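Section 4. Setting Up Your Folding Table and Folding Your First Pair of Pull-On Jeans

Welcome to the fun part! If you have worked through Sections 1 to 3, your clothes are sorted, your shelf dividers are in, and you are ready to start folding. This section of the Zunness Home Folding Guide covers the table, the wall behind it, and one garment that gives people more trouble than it should: denim pants with an elastic waist. Once you can fold those, T-shirts will feel like a vacation.

Written by Divina Aquino, with table notes by Tiago Seixas. Last revised 2024-06-21.

4.1 Choosing the spot

1. Pick a place where you can stand facing the table with your elbows free on both sides. A corner is great for this, and it keeps the table from creeping away from you as you press down.

2. Set the table at a height where your palms rest flat on it with your elbows slightly bent. If you have to lean, go higher. Tiago raised his by 4 inches and still brings it up at every opportunity.

3. Leave a finger's width between the table and the wall. You want enough room to wipe down the edge, and not enough for a sock to drop through.

Note: Soft, even light beats bright light. A strong lamp on one side throws hard shadows into every wrinkle, and you will chase wrinkles that are hardly there.

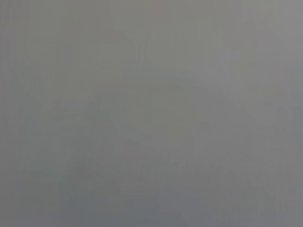

Do I need a padded surface for folding?

A bare, smooth tabletop is best for everything in this section. Padding lets the fabric sink, and then your creases wander. Save the pad for ironing, which is covered in Section 6.

4.2 Preparing the table

1. Clear everything off. Yes, the mug too.

2. Wipe the top with a damp cloth, going all the way out to the corners, then dry it with a second cloth.

3. Run your hand along the front edge. If you feel a rough spot, sand it lightly or cover it with smooth tape before any clothes go near it.

4. Decide where your finished stack will go. A shelf or a chair beside you is fine – just keep it off the folding area so you always have the full top to work on.

CAUTION: Let the table dry completely before laying out dark denim. Indigo can transfer to a damp surface, and it can be stubborn on white.

I love a plain light table for this work. You can spot lint right away, you can see the outline of a garment clearly, and the whole job feels calmer. Plain walls help too. Janelle Agbayani, who tested this section for us, took down a busy calendar from over her table and told me she got through her basket faster, mostly from having nothing to read. 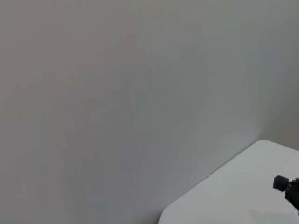
If your table has rounded corners, try laying long garments in from one of them. The fabric slides around a curve nicely where a square corner would catch it, and you can pull a pair of pants into place in one easy sweep.

5. Check that the table doesn't rock. Press down on each corner in turn. If one gives, slip a felt pad under the leg until it holds.

4.3 Laying out the pants

Elastic-waist denim is wonderful to wear and a little bit sneaky to fold. The legs are flat and sturdy, the waist is springy, and the two halves want different things. Go slowly the first few times. It really does get quick!

1. Empty the pockets. Turn the pants right side out and close any snaps.

2. Hold the pants by the waistband and give them one good shake. One is plenty.

3. Bring one leg over onto the other, so the garment is folded down the middle from front to back.

4. Lay the pants sideways on the table, with the waist at your left hand and the hems at your right. (Left-handed folders, swap these and carry on.)

5. With a flat palm, smooth from the waist toward the hems. Start on the layer farther from you, then do the nearer one. Keep your other hand resting on the waist so it doesn't travel.

6. Line up the hems. Let the waist be uneven for now.

Caution: Don't stretch the waistband to make it lie flat. It will spring back as soon as you let go and drag the top of the legs with it.

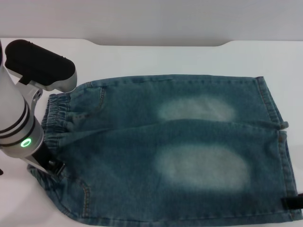
Matching the legs is where most beginners slow down, and you can save yourself a lot of fiddling by using what the maker has already put on the fabric. Side seams are the usual guide, but they roll. Pocket stitching is better, and a fade is better still. On blue denim with one big pale patch on each leg, look at how far along the legs the two patches sit. When they are level with each other, the legs are level too, even if the waist end is still crumpled. I find this so satisfying that I now check the fades first and the hems second.

7. Once the legs are level, slide the nearer leg over until it fully covers the far one. Smooth again from waist to hems.

8. Tuck the crotch point in toward the legs so that the long edge is straight.

4.4 Folding

1. Gather the elastic gently between your fingers and let it settle at its natural width. Pat it down. Puckers are normal and should stay.

2. Bring the hems toward the waistband and stop just short of it. That small gap gives the elastic somewhere to go.

3. Smooth the new fold with the side of your hand.

4. For short, wide legs, fold once more and stop. For full-length pants, fold in thirds.

5. Stand the bundle on its folded edge. If it stays up by itself, it is ready for the drawer. If it flops, open the last fold and smooth it again, pressing out any air.

Note: Wide hems make a thicker bundle on one side. Alternate the direction as you stack – one with the waist to the left, the next with the waist to the right – and the pile stays even.

4.5 If something goes wrong

The bundle springs open. The fold is too close to the waistband. Leave a larger gap at step 2 and try again.

There is a ridge down the middle. A pocket lining has bunched up. Reach in, pull it flat, and refold from the start of 4.4.

The legs keep twisting. Some denim twists in the wash, and no amount of tugging will cure it. Match the hems, let the side seams go where they like, and enjoy your neat drawer anyway.

Continue to Section 5 for shirts with collars. Bring the same table and a little more patience for the sleeves.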